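Plullwood Keeps Its Lamps Lit
By Tianyou Bai
November 7, 2020
20 shares

The repair evening at Plullwood has always begun with soup, and if you arrive early you will be handed a ladle before you have taken your coat off. I went for the first time last winter with a toaster under my arm and a fairly low opinion of my own usefulness, and I came home with the same toaster, a jar of chutney and the telephone number of a man who re-canes chairs.

I have been back more often than my toaster can account for. What I love is the pace of the thing. You sit beside the person doing the mending, and they talk you through it, and somewhere between the second screw and the third you find yourself telling them all about your mother's sewing machine (mine was a Brito, dark green, and it weighed as much as a calf).

Most of what comes through the door is small and much loved. Lamps are the great favourite, followed by radios, and then by the sort of kettle that was a wedding present and can't possibly be thrown away. One woman had carried in a Lonine mantel clock on the bus, wrapped in a bath towel, and sat with it on her knees all evening as though it were a nervous dog. 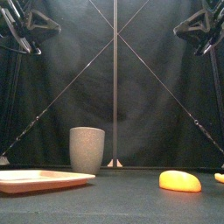
Two grippers face to face over a dark work surface.

The clock needed cleaning more than anything, and the cleaning took 10 minutes and the conversation afterwards took well over an hour. It had stood in her grandfather's shop in Clillent, where he sold buttons and ribbon by the yard, and she could remember being lifted up to hear it strike. I wrote down as much as I could. She had a lovely way of going round the houses to get to the point, and I recognised a fellow sufferer.

There is a practical side to all this, of course. A new flex costs very little, and a lamp with a new flex will see out another few decades of reading in bed. But I do think we lost something when we stopped knowing how our own belongings came apart. My father kept four biscuit tins of odd screws in the shed — we laughed at him for years — and I would give a good deal to have those tins now.
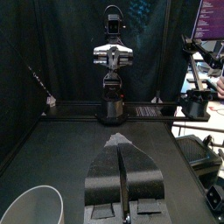 If you fancy trying it yourself, begin with something you wouldn't mind spoiling. Unplug it first and leave it unplugged. Lay the screws out on a saucer in the order they came out, and don't let anybody tidy the saucer. Anything with a mains fault should go to someone who knows what they are about, and they will usually be glad to let you watch.

The December evening is the busy one, when the fairy lights come in by the carrier bag. I shall be there with the toaster, which has started leaning to one side again, and I'm told the soup will be leek.

5 comments

Contact us | Copyright 2020, all rights reserved | Back to top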